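Grallasham Robotics Forum > Software > Perception and Planning
Thread: Grasp planner goes for the wrong bottle when two are side by side

gantry_left
Two arms, a humanoid hand on each, a small camera at the wrist and another at the head. We run the Lulano planner on top of our own pose estimator. With one bottle on the green mat it is fine. With two lying parallel, the wrist view and the head view disagree about which is nearer, and the planner switches target on the way down. Wrist frames from the same rig:
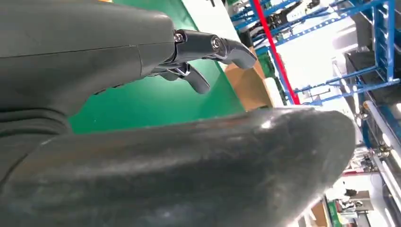
The pose estimate comes in at 12 Hz and the controller takes whatever is newest. I have tried a median filter over the last few poses. It helps with jitter but it doesn't stop the switching. Has anyone got target locking to work in Lulano without patching it?

pebbledash
You don't need to patch it. Set an object ID at the pre-grasp pose and refuse any update that doesn't carry the same ID. Your estimator has to hand out stable IDs, though. Does it?

gantry_left
Not really. It sorts detections by confidence and numbers them fresh every frame.

pebbledash
Then that's your fault, and the planner is doing as it's told. Sort that out first.

oddsocket
I don't agree that it's only the IDs. Close to the mat the wrist camera gets part of one bottle and most of another, and the partly hidden one often gets a bad pose whatever you call it. I'd stop using the wrist view for choosing at all. Choose from the head, lock, then use the wrist only for small corrections.

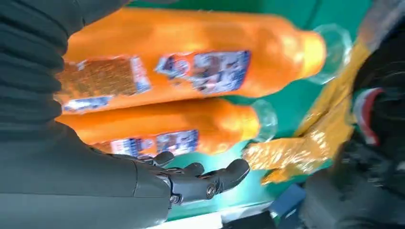 Page 2 of 2

pebbledash
The head view has its own trouble. The hands cover things. If you choose from the head while an arm is over the mat, you lose the bottle you were after.

oddsocket
So choose before the arms move in. Park them, take the head frame, plan, go.

gantry_left
Parking costs us time on every pick. With four bottles in two rows I'd be parking before each one.

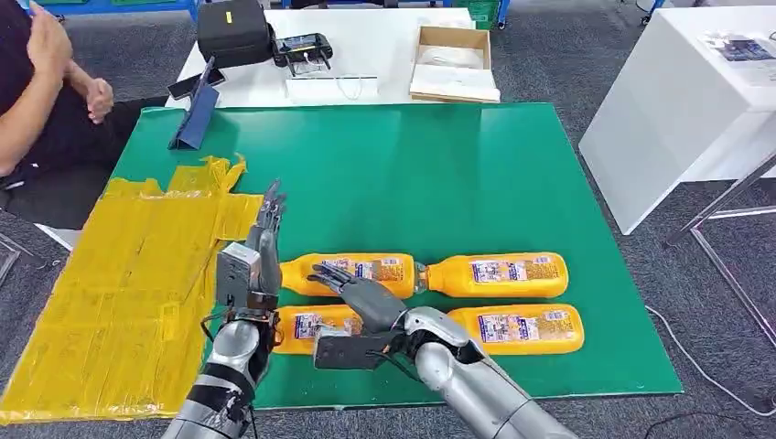 I could take a single head frame at the start, store all the poses and only look again if the wrist view is more than 26 mm out. The risk is that a bottle gets nudged while we pick its neighbour.

tin_lid
We do that with Trinden and it works well enough. Keep the stored poses in the table frame and put an age limit on them. Ours is 700 ms once a hand has touched anything, and no limit before that.

pebbledash
An age limit like that is the same as parking every time. You have touched something after the first pick.

tin_lid
Only the bottles next to the one you touched go stale. The rest keep their poses.

oddsocket
Has anyone tried the Canpolat tracker for the IDs? It keeps a mask going through short occlusions.

tin_lid
Tried it in September. Good on boxes, poor on shiny labels. I went back to plain nearest-neighbour matching.

gantry_left
I'll do nearest-neighbour IDs first, then the lock, and leave the wrist threshold as it is. Will post the config when I've run it on both arms.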